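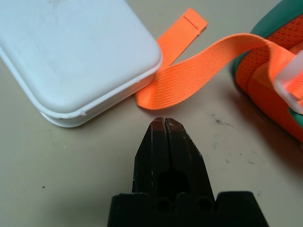 Last modified: 4 August 2019

Gripper keeps losing webbing
Dexter Espiritu
My garage arm picks up blocks all day long, and now I want it grabbing the orange strap next to the white container. Two narrow black fingers, tips already scuffed. Any tricks?

Rommel Mangubat
Love this build! Go for the arched part — it stands off the table, so the fingers can close on both sides. I put thin rubber on my tips in February and it's great.

Praken60
slow it down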